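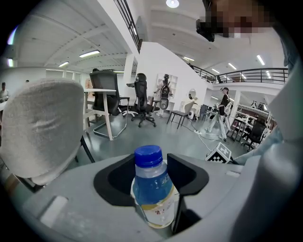
Words by Ebbe Söderlund
Filed under: Food & Drink, Conversations

Roald Grønli would like me to stop calling him a water sommelier. He has been called that in print twice, both times by people who then asked him to say something funny about Perrier, and he has had enough. "I taste water for a living," he says. "There is no vest."

We are at his kitchen table in July with 11 glasses in front of us and no ice, on which he has firm views. Grønli worked for years in the lab at Brekke, a bottler that sold mostly to offices, and now he freelances. Small brands send him their water and he tells them what it tastes like. Often they were hoping for a different answer.

"They want 'crisp.' Everybody wants crisp. I had a company called Kititico that sent me 321 words describing their own spring, and crisp was in there four times. It tasted like a garden hose. I told them it had a rubber note and they asked if I could say 'supple.'"

What he is tasting, he explains, is mostly dissolved minerals. Calcium can come across as chalky. Magnesium leans bitter, sodium does what you'd expect, and bicarbonate rounds things off a little. Water with next to nothing in it tastes flat, and some people find that unpleasant without being able to say why. He hands me glass number two to demonstrate. I say it tastes like water. He writes something down.

Does he drink the tap water here? "Of course I do. It's good, and I'm not made of money." He leaves a jug of it in the refrigerator overnight to let the chlorine smell drop, and says this one habit would put a fair number of his clients out of business.

He is less relaxed about price. The most expensive water he has been paid to try came from Zamumden, in a bottle with a cork, and the importer wanted 700 kroner for it. Grønli thought it was perfectly decent. "I would pay for the cork," he says. "I still have the cork." He gets up to find it and comes back with a different cork, and we move on.

I ask about the plastic bottle, the ordinary kind that rolls around under the passenger seat. I expect a speech. He shrugs. Plastic can lend a taste if it sits somewhere warm for long enough, and he would not leave one in the car all summer, but the snobbery bores him. "You're thirsty at a bus station, you buy the bottle. What are you going to do, send for the cork?"

His tasting notes go back to the Brekke days and fill a row of gray binders in the hall. There are 1,905 of them, a number he knows because his daughter typed them all up one winter and billed him by the page. I open a binder at random. The entry for a water called Julo reads, in full: "Wet. Slightly sweet. Dog liked it."

"That was a good one," Grønli says, reading over my shoulder. "They went under."

By glass nine I believe I can detect something, a faint salty edge toward the back. I say so with some pride. He takes the glass, sniffs it, and asks whether I had been eating the peanuts.

I had been eating the peanuts.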